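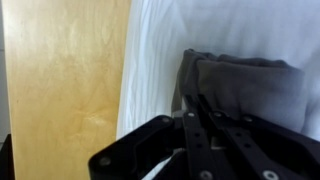
Category: Course Handouts › Household Practice › Unit 4

Bedroom Work, Part 2: Stripping and Making a Single Bed

Read this before the Thursday practical. You will work on a single bed with a fitted sheet, one pillow and one duvet. The Bollmont checklist is used for marking.

Clear the bed first. Fold any towels or cloths left on it and put them on the chair. A thick cloth folds best in half and then in half again, with the rolled edge facing out. Push the duvet to one side while you check the bottom sheet. If the sheet is staying on, there is no need to take the duvet off the bed.

Check the corners of the fitted sheet next, head end first. The elastic should sit under the mattress on all sides. Where the bed has a wooden side frame, keep your fingers flat and slide the hem down between the wood and the mattress.

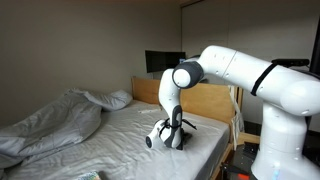
Smooth the sheet from the middle toward the sides with an open hand. Fine creases are normal in cotton and lose no marks. Folds you can pinch do — go back to the nearest corner and pull again.

Then spread the duvet. Take the two top corners, shake once, and let it drop with the same overhang on each side. The top edge stops just short of the pillow. Wipe the headboard last with a dry cloth, along the grain.

The practical is marked out of 58. Corners carry 19 of those marks, so spend your time there.

Bring your own copy of the checklist.

Related handouts
Folding Towels and Flat Linen
Duvet Covers: The Inside-Out Method
Care of Wooden Furniture
Desora Laundry Labels Chart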